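Home | Gallery | Workbench | Prints | Contact

Bird heads on the long table

The bird heads began as a spare-time job in July and have taken over the long table in the workshop. They are printed parts in two colours, white for the head and orange for the beak, with a black eye. Glória Macedo drew the shapes and Leandro Yáñez did most of the printing. The set is called Prikar, a name that stuck after it was used for the first folder of drawings.

The first drawings were much closer to a real bird. They had nostrils, a line where the upper and lower beak join, and a small crest. Almost none of that survived. At the size we wanted, the crest printed as a row of lumps and the nostrils filled in. Glória took the head back to a plain block with a wedge on the front, and it read as a bird straight away.

The ribs on the beak were added later. A smooth orange wedge picked up every mark from the printer and looked unfinished next to the white. With ribs the layer lines are much harder to notice. There is a plain version as well, called Bravo in the folder, for anyone who would like to sand and polish it themselves.

We tried two oranges. The first, from a reel of Inelow, was a good strong colour but went dull in artificial light. The second was Uletti, slightly redder, and we stayed with it. The white has been the same throughout. White shows dust more than anything else in the workshop, so finished heads go straight into a lidded box – there is usually sanding going on at the other bench.

The eye gave more trouble than the rest of the head. Set too far forward, the bird looks cross. Set too high, it looks like a frog. Glória moved it seven times before she was happy, and the final position is a little further back than you would expect. A round eye worked best. An oval one was tried and looked sleepy.

Some notes from the print log, for those who asked on Wednesday:

A reel is 1000 g and we bought two, so 2000 g in all. There is a fair amount left.

The drawing that most of the heads were printed from is number 343. Earlier numbers have the old beak angle and are kept only for reference.

White first, then orange. Doing it the other way round left flecks of orange in the white, and they do not come out.

Let the bed cool before lifting anything. The thin end of the beak bends if it is pulled off warm, and once bent it stays bent.

The table is worth a mention too. It has a butcher-block top in a light wood, and it is the only surface we have that is long enough to lay out a full batch and still leave space to work. Pale wood is also kind to the orange. On the old grey bench the same beaks looked brown.
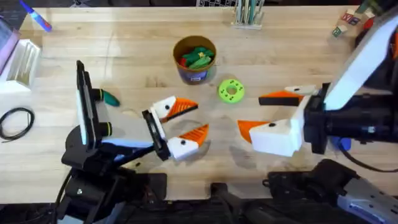

Gallery and notes by Leandro Yáñez
Drawings by Glória Macedo

Prikar heads over the long table, two on the left and two on the right, beaks turned towards each other. The left pair has the ribbed beaks, and with the tips nearly meeting they look like one open beak.

The ribs catch the eye even at this distance, which settled the question of whether to keep them. I had been against them at first and was wrong. The black eyes are easy to pick out as well, and I am glad we did not make them any smaller.

Glória is now working on a longer beak, something nearer to a wader. It will need to be printed upright, and the first attempt fell over a third of the way up. A wider base should cure that. She would also like a version with a yellow beak, but we have no yellow that goes well with this white, so it can wait until the orange is used up.

Questions about the drawings are best sent to Glória through the contact page. Please give the drawing number, as the names have changed more than once.

More from the gallery
Bravo: sanding and polishing a plain beak
Comparing oranges by daylight and lamplight
Oiling the long table
A drawer for half-used reels
Old drawings from the Prikar folder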